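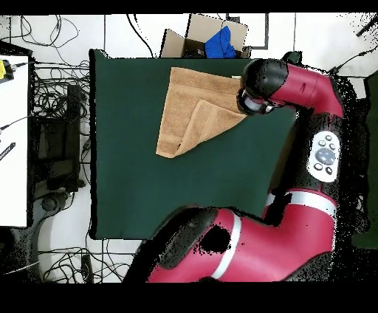
The red arm at the green table, with the gripper at the corner of a tan towel.

About us

Zavarlow sets up and looks after robot arms that handle cloth. We work from a unit in Droltivthorpe and do most of our building and testing there before anything goes out to a customer. Our customers are small commercial laundries, linen hire firms and a few colleges that teach automation.

The business was started by Ezequiel Bravo, who had spent years repairing pressing and folding machines. Those machines do a good job on flat sheets fed in straight by a person. They do a poor job on a mixed bin of towels, aprons and cleaning cloths, and that kind of work is still mostly done by hand. We took it on as our main line and have stayed with it.

Our first customer was Tavares, a linen hire firm that wanted one cell for hand towels and bath towels. The cell is still in use. It has had two new sets of cables and a new table top, and we go out to service it every December when the firm shuts for its break.

How we set up a cell

Every job begins at the table. We use a plain coloured top, usually dark green, so that the camera can pick out the edge of a pale towel. White tops look clean but give trouble with white linen. Black is fine until the customer sends down a load of navy aprons. We ask for samples of everything the cell will handle, including the worn and badly washed pieces, and choose the colour after that.

The arm is mounted first and the table is brought to it. We level the table, lock it in position and mark where it stands, because a table that gets bumped by a trolley will put every grip out by the same amount. The arm is then taught its home position, its safe height and the four corners of the table. We do this by hand at low speed with one person at the stop button.

After that comes the camera. It sits at the wrist, just behind the gripper, and has to be matched to the arm so that a point seen in the picture is the same point the fingers go to. We repeat the match whenever the gripper is taken off, even if it goes back on with the same bolts.

Corner grips take the most time. Terry cloth is thick and forgiving, but a towel that has come down with one side folded over itself has an edge where there ought to be a layer, and the arm can close on two thicknesses when it wants one. We run each new setup through 1000 grips before we hand it over. Misses are written down with the type of cloth and how it was lying. A batch of 50 goes by with someone watching each one, and the rest are checked from the log.

Cables stay loose on the floor while a cell is on test at our unit. Things get moved and swapped too often to tie them down. At the customer's site they go into covered trunking before the arm is switched on, and we will not sign off a cell until that is done.

Looking after it

Lint is the main enemy. It gets into the gripper fingers, settles on the camera cover and packs into the vents of the control cabinet. We show the customer's own staff how to deal with it, and the daily job takes them less than ten minutes:

Wipe the camera cover with a dry lens cloth.
Blow out the gripper fingers with the arm stopped and locked.
Check the finger pads for a shiny patch. Change both pads if one is worn.
Look along the cable at each joint for rubbing.
Run the arm to its home position and see that it lands on the mark.

If it doesn't land on the mark, ring us before doing anything else. Most of the time the table has shifted and we can talk someone through the fix over the phone.

Our own visits are every 40 working shifts for a busy site and less often for a college. We check the bolts at the base, listen to each joint as it turns, replace the wrist cable if it is stiff and redo the camera match. We carry pads, cables and a spare gripper in the van. Joint repairs are done back at Droltivthorpe, and we lend an arm while yours is away if we have one of the right size.

What we don't do

We don't make arms and we aren't tied to one maker. We don't take on cells for sharp, hot or heavy goods, as other firms are better set up for that. We also won't fit a cell into a room where people have to walk through the arm's reach to get to their work – we have been asked more than once and the answer is the same.

People and training

We are a small team and the person who builds your cell is normally the one who services it. New technicians spend their first 30 shifts at the test tables in the unit before they go out on a visit. Most of that time goes on camera matching and on fault finding with the log.

We run a short course for customers at our training room in Distoditz. It covers safe stopping, cleaning, pad changes and re-marking a table. No background in robots is needed. Bring closed shoes and, if you can, a bag of the linen that gives you the most trouble.

Visits to the unit are by arrangement. The roller door is on the lane side and the office opens at 8 am.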